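Can a robot clear my coffee table yet? My afternoon at the Flaltent open house

I drove 22 miles on a Wednesday to find out if a machine could put away my junk, and I would have driven farther (my hallway is that bad). Flaltent opens its doors every summer, and this year the whole ground floor was about chores: tidying, sorting, stocking shelves, that kind of thing. Siham Hattar signed me in, handed me a sticker and pointed me at the simulation room, where the arms do their practicing on a computer before anyone lets them near real stuff. A couple of views from the tabletop tidying run:

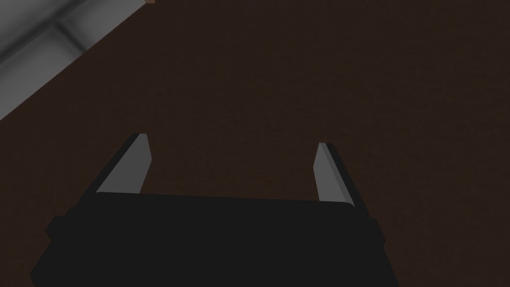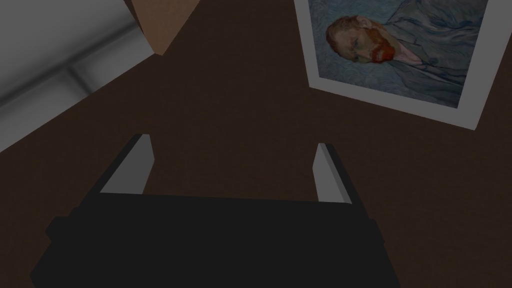
Two simulated gripper's-eye views, both with the fingers open and nothing between them. The framed portrait and the cardboard box show up in the second.

I got kind of hooked on this one! I'd figured a box and a picture in a frame would be the easy end of housework, and Bilal Yammine, who was running the screens, let me talk about that for a while before he set me straight. A box has nice straight sides, sure, but it has to fit between the fingers. A flat picture is worse. There's hardly any edge to get hold of when it's lying down, and if you pinch it in the wrong place you're going to scrape the table or the print. I thought about how I do it at home. I slide the thing to the edge of the table, tip it and grab it from underneath, all without thinking. Bilal said sliding things to the edge is something they're working on, and that it's "a February problem," meaning next February, if they're lucky.

The other thing I asked was why bother with a computer version at all. He told me they had started 437 practice runs that week, and nobody had to pick anything up off the floor afterward. Fair enough. I can't say I'd let my nephew practice on my dishes either.

After that I wandered over to the shop-floor side, where Ruba Geagea had a real arm moving packets from a tote to a shelf. It's called the Kalton, and I liked it a lot more than I expected to. It was slow, though. I timed it on my phone and got 26 seconds for one packet, and then it put the next one in backward (Ruba turned it around by hand and kept right on talking). She used to stock shelves at a grocery store and said she could fill that whole bay while the Kalton was thinking about it. But it'll do the same packet all night, and she wouldn't want to.

The laundry demo was down for the day, which was a letdown, because towels are what I really came for. There was a sign and a chair. Folke Haugen was standing near it answering questions anyway, and when I asked him how many years until one of these could do my living room, he asked me how often I move the furniture. Pretty often! He made a face. He thinks a store stockroom comes first, then maybe a hotel linen room, and then a house with somebody like me in it a good long way after that.

So, can they do chores yet? From what I saw, a few, slowly, if the chore is the same every time and a person is standing close by. I wouldn't trust one with my picture frames. I'd trust one with cans tomorrow.

If you go next year: park behind the building, since the front lot fills up before lunch. The coffee is free and the sandwiches are not. Start in the simulation room while it's quiet, because by two o'clock I was looking at the backs of people's heads. And ask for Bilal, he's patient with dumb questions. I had over 2 pages of them.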